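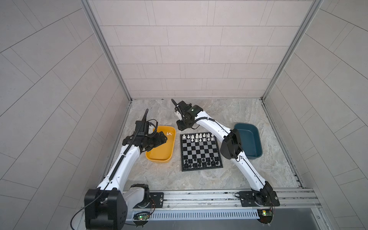 The long wait for a boat in Bullport

There is a ferry in Bullport that I have missed 504 times. I know the figure because the game keeps it, on a statistics page tucked between Fish Returned and Hats Owned, and because I am the sort of person who looks.

Bullport is the new life sim from Hagedorn, a studio that used to make very loud games about tanks. You inherit a chandlery in a harbour town and you sell rope. The ferry leaves at eight each morning for the island of Vomberg, where all the interesting things are, and it leaves whether you are aboard or still arguing with a customer over the price of twine. Miss it and you spend another day in the shop.

I assumed for the first few evenings that this was a fault. Then I caught the ferry by accident, saw Vomberg, found it was mostly goats, and went home to my rope with new respect for it.

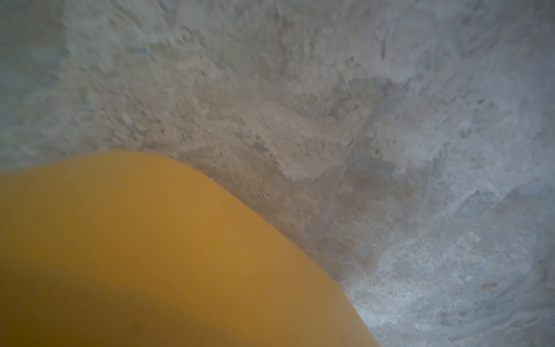

Rope, and how to sell it

The shop is where the game lives. There are 55 kinds of rope, and customers can tell them apart even if you can't. They will hold a length up, sniff, and put it back in the wrong drawer. Sorting the drawers takes most of an in-game morning, during which the tutorial gull offers advice I have yet to find useful.

Things pick up in the second season, when a rival opens across the quay and undercuts you on everything except tar. You can haggle, advertise or quietly loosen his mooring. I chose the last and was fined four crowns, a sum that has haunted my accounts ever since. The music in the magistrate's office is lovely, at least, and I have been back several times to hear it.

Where Bullport stumbles is winter. From November the harbour freezes, the customers thin out and the game asks you to knit. The knitting is a rhythm exercise with the rhythm removed.

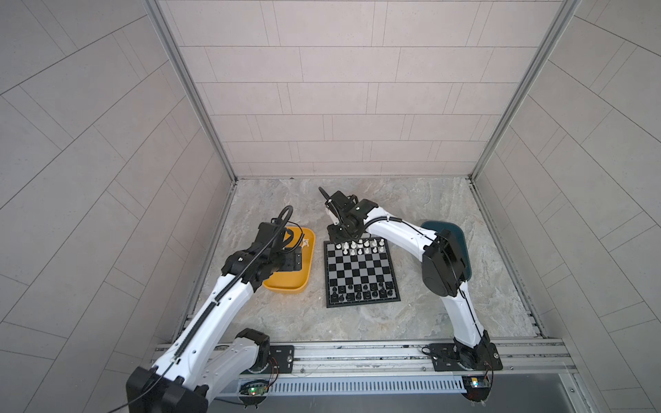 Jetinine, posting on the game's forum, says winter is the only part worth playing, that the knitting "clicks once you turn the gull off", and that anyone still missing the ferry should sleep in the shop doorway. I tried the doorway. I woke at ten past eight with a goat beside me and the boat already beyond the harbour wall, so make that 505.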